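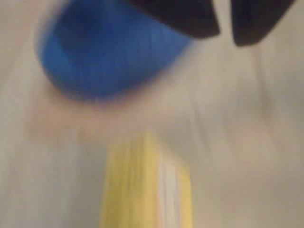
Attachment 1: blue item, pale surface behind.

Ticket type: Housewares / surface finish
Product: Wivitz tableware, blue
Site: Arnasley, second-floor kitchen
Status: Closed, with one follow-up open

Reported problem

Pale film on the blue Wivitz pieces after washing. Film is dull white, heaviest near the rims, and comes back after every dishwasher cycle. It can be felt with a fingernail as a slight drag. White pieces from the same set go through the same loads and show nothing, but a white film on a white cup would be hard to see in any case. Reporter asks whether the blue pieces are defective and whether the set should be replaced.

Initial information requested

- Dishwasher model and cycle used
- Detergent type and dose
- Rinse aid setting
- Whether the pieces are hand dried or left in the rack
- Photo of one of the blue pieces

Information received

Dishwasher is a Piras under-counter unit, installed with the kitchen. Normal cycle, heated dry on. Detergent is Clellska powder, dose cup filled to the top line. Rinse aid dial at 2. Pieces are left in the rack until someone needs the space. 

Note on attachment 1: the color can be made out, the surface finish cannot. Too much motion blur to judge film, scratches or crazing. No conclusion drawn from it. Asked for a second photo with the piece set down near a window. Not received as of closing. Troubleshooting continued on the written description.

Step 1. Separate deposit from etching

Instructions sent: put a few drops of white vinegar on the filmed area, wait a few minutes, rinse with cold water, dry with a lint-free cloth. A mineral deposit will dissolve. Surface damage will look the same as before once dry.

Result: film gone where the vinegar was applied. Surrounding area unchanged. Surface is smooth to the fingernail after treatment. Etching ruled out for that piece. Reporter repeated the test on a second blue piece at 3:30 with the same result.

Step 2. Check filter and spray arms

Lower filter removed and rinsed under the tap. Some food residue and part of a paper label found. Upper spray arm had 4 blocked holes, cleared with a toothpick. Both arms turn freely by hand. Ran a normal load afterward.

Result: film reduced, still present at the rims.

Step 3. Detergent dose

The top line in the Piras dose cup is for heavily soiled pots. Reporter advised to fill to the lower line for cups and bowls and to keep the powder in a closed container. The open box had been stored under the sink and the powder was clumping. Clumped powder dissolves late in the cycle and can leave residue of its own. Box discarded, new box opened.

Result: film reduced again. Faint ring remains on pieces loaded in the back corner of the upper rack.

Step 4. Rinse aid and loading

Rinse aid dial moved from 2 to 4. Blue pieces moved away from the back corner and loaded open side down, on a tilt, with a gap between neighbors. Previous loading had them nested two deep, and water was pooling on the bases.

Result: no visible film after the next load. No film after three further loads.

Step 5. Hardness setting

The softener on the Piras unit was still at the factory setting. Test strip read 17 grains per gallon at the kitchen tap. Setting raised to match the table inside the door, salt reservoir topped up, short rinse run with the racks empty.

Result: no change visible to the eye, which is expected with the film already gone. Setting left in place.

Cause

Hard water deposit, made worse by overdosed and clumped detergent, blocked spray holes and nested loading. No defect found in the blue pieces. Replacement not recommended.

Removing existing film

Soak in one part white vinegar to four parts warm water for twenty minutes. Rinse, then wash as normal. Do not use scouring powder or the green side of a sponge on the blue pieces; scratches in the finish hold scale and will bring the film back sooner. Do not mix vinegar with any cleaner containing bleach.

Follow-up open

Hardness strip to be repeated in September. The water softener for the building is logged under case 3000 and any change there will require the Piras setting to be lowered again. Reopen this ticket if the film returns before then, and attach a sharp photo of the rim, dry, in daylight.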